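How I Stop My Sourdough Crust From Going Soft

I used to pull a gorgeous loaf out of the oven, crackly all over, and by dinner it had turned into a pillow! So I started fiddling, and these days I do it like this.

Bake with the lid on for 26 minutes, then take it off and keep going until the top is darker than you're comfortable with (mine usually needs around 20 more). Turn the oven off, prop the door open with a wooden spoon and leave the bread in there for 10 minutes. Then it goes straight onto a wire rack, never a plate, and you have to wait until it's completely cool before you cut it. I know. I hide in the other room.

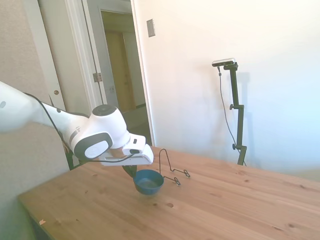
Rozália Sýkora wrote to me that she skips the spoon trick and just bakes at 50 degrees hotter for the last bit, and that her crust stays crisp until the next morning. I tried it and burned the bottom, but my oven runs hot, so go ahead if yours behaves!

For storage, a paper bag or a clean dish towel is fine on day one, cut side down on the board. After that I slice whatever's left and freeze it, then toast it straight from frozen.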